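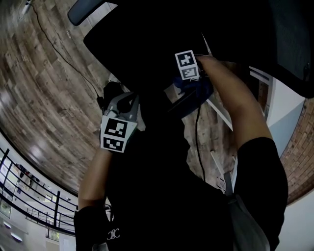 Wirthorpe workshop hall to reopen in February after refit

WIRTHORPE, January 29, 2023. The old brick hall on Lurnesis Street will reopen to the public in February, with a wooden plank surface and black metal railing kept as part of the refit.

The building has been closed for 17 weeks while crews from Dehghan, the contractor, replaced wiring and repaired the brickwork. The work cost $142,000, paid for by the town and a grant from the Werar Fund.

Horacio Saavedra, who manages the hall, said the remaining work is nearly done. "We'd like it finished properly before people come back in," he said.

The town received 451 comments on the plans last year. Many asked that the brick be left bare, and the final design does that on all the inside walls. A proposal to paint the railing green was dropped.

Soledad Farías, who teaches a repair class in the building, said her group has been meeting at the library in the meantime. The class will move back first, followed by the evening choir and the tool exchange. There are nine places left for the spring session.

Rental rates will stay the same through the end of the year. Bookings can be made at the town office or by phone. Parking on the north side of the hall remains closed until the new curb is poured.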